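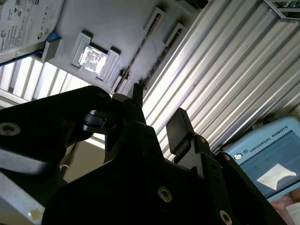 Hard disk drive on its panel, with the cable along the lower edge. Ribbed metal at right.

Home | Kitchen | Workshop | Laundry | Garage

Adding or Swapping a Hard Drive in an Old Desktop

An old desktop computer is still handy in a workshop for looking up plans, printing labels and keeping photos of finished jobs. The part that usually goes first is the hard drive. Changing it takes an evening at most, and most of that is waiting for files to copy.

Before you start

Copy off anything you want to keep. Do it even if the drive seems fine. Shut the computer down from the menu, switch it off at the back and pull the power cord. Then press the power button once with the cord out and wait a minute or two.

Work on a clear table with good light. You will need:

A number 2 Phillips screwdriver
A small dish or jar lid for the screws
Masking tape and a pen
A soft paintbrush, one that has never been used for paint
The new drive

Read the label first

The label on a hard drive is worth a photo before you unscrew anything. It gives the model and the capacity, and often the serial number, all in very small print. Zoom in on the photo later. The CE mark and the other little symbols are there for regulators and will not help you choose a replacement.

Check the size as well. Desktop drives are mostly 3.5 inch and laptop drives are 2.5 inch. A 2.5 inch drive will go in a desktop, but it needs an adapter bracket. I bought a Studo bracket that came with 6 screws, and two of them were too long. Do not force a long screw into a drive. If it stops early, take it out and find a shorter one.

Taking the old drive out

Put a bit of tape on each cable and write where it goes. Most drives have a data cable and a power cable. Pull on the plug and never on the wire. If a plug has a metal clip, press the clip down while you pull.

Support the drive with one hand while you take out the last screw. Drives are heavier than they look, and one that drops onto the board below can do real damage.

Cleaning while you are in there

Sheet metal inside a case has raw edges, so wear thin gloves. Dust settles in the grooves of ribbed metal and around any opening in a frame. Brush it toward you and catch it with a vacuum nozzle held a few inches away. Keep the nozzle off the circuit boards.

Fitting the new one

Start all the screws by hand, then snug them up a little at a time. Plug in the data cable, then the power. Tuck the cables where they cannot touch a fan. Leave the cover off until the computer has started and found the drive, but keep your hands out while the power is on.

What to do with the old drive

Wipe it or have it shredded. The Clunville transfer station takes electronics at the side gate. A dead drive is also a source of two strong magnets, good for holding drill bits on a shelf edge. Watch your fingers with them.

Updated 30 Jul 2023

Search tips and how-tos Go

Related
Sorting a Jar of Mixed Screws
Labels That Stay On in a Cold Garage
Eklund Shelf Brackets: Which Size to Buy
Getting Dust Out of a Box Fan
Storing Extension Cords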